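Will a robot ever tidy my kitchen?

Feb 11, 2022

My sister-in-law Margaux is convinced we'll all have a robot butler by the time her twins leave school. I'm the one who still can't get the robot vacuum over the hall rug, so I said I'd believe it when one could clear my worktop after Sunday lunch!

Which got me thinking about what clearing up is, if you had to spell it out for a machine. Take the smallest job going, one thing on a table and one basket for it to live in.
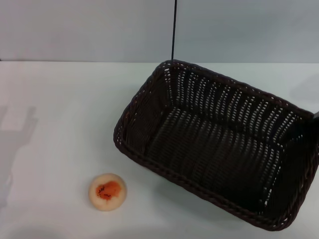 A basket, a stained round sponge and a very white table.

I'd do that while on the phone and never remember doing it. But a machine has to find the thing, work out that it's soft, pinch it without squashing it, clear that chunky braided rim and then let go in the right place. Mpho at work (he used to fix packing lines at Claston) says the letting go is what drove him mad, and his lot only ever handled boxes. Boxes! All the same size!

And even a basket is a bit of a pig when you think about it, all those little gaps with the light coming through.

Small pale lump, big dark basket, that's the goal as far as I'm concerned. I don't even mind that it's tucked in the corner.

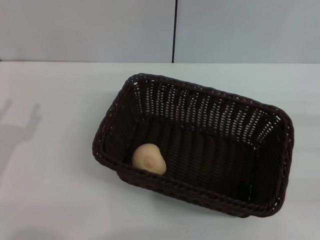
What I'd pay for one

Margaux said 200 pounds a month. I said 17, and it has to do the oven.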